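Community > Windows help > Files and backup > Thread

Print this page | E-mail this page

Posted in December by Rustad

Backup folder keeps filling the drive

I have a desktop PC running Windows with a second drive that I only use for backups. The backup program is Akska, the free version. It is set to run at 2 in the morning and keep old copies for 30 days. The drive should have plenty of room, but every few weeks I get the low disk space warning, and when I look, the Akska folder has grown to 368 GB. The folders I have picked to be backed up are mostly photos and short videos and come to much less than that.

I have tried emptying the Recycle Bin and running Disk Cleanup on the backup drive. Neither made any real difference. Is it safe to go into the folder and delete the oldest files by hand, or will that break the newer ones?

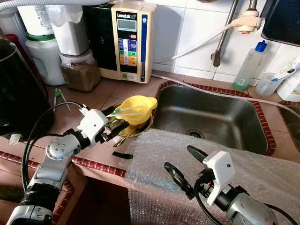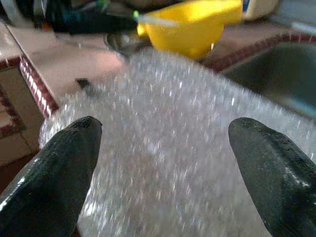
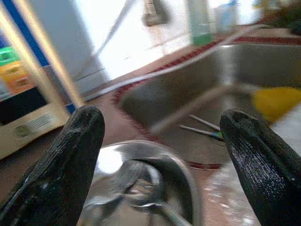
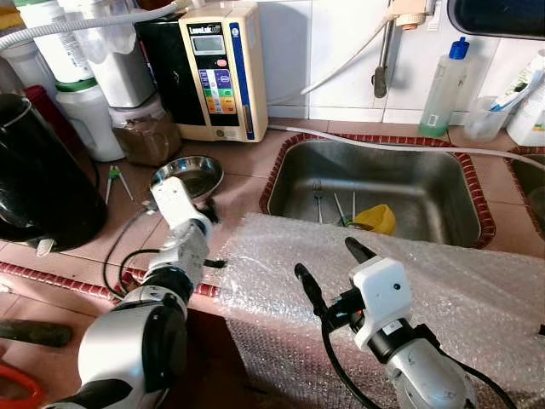 Driramell

Don't delete anything by hand yet. If the program is making incremental backups, each one only holds what changed after the one before it, so the newer files need the older ones. Take out the first full copy and the rest of that chain can't be restored.

Check the settings for how often it makes a new full backup. With a setting of 30 days it can't remove the oldest chain until every file in that chain is past 30 days. That means you will have two full sets on the drive for a good part of the time, and sometimes more. Photos and videos hardly compress at all, so each full set is nearly as big as the originals.

What I would do:

- Open the backup job and look for the clean-up or retention page.
- Change it from days to number of chains, and set it to 3 or fewer.
- Run the job once by hand. The clean-up normally happens at the end of a run.
- Look at the folder size again afterwards.

If the size doesn't change, look in the log for a line saying a file could not be removed. An antivirus program holding a file open will do that.

Nurkosska

I had the same thing and just bought a bigger drive. Works fine now.

Rustad

Thanks both. The log did have errors in it. The clean-up step was failing on one old file, and it had been skipping the rest of the chain each time. I restarted the PC, changed the setting to 2 chains and ran the job, and the warning has gone. I will leave it on that setting and check the log again next month.

Driramell

Good. Try restoring one photo to a different folder while you are at it, so you know the new chain opens properly.

Print this page | E-mail this page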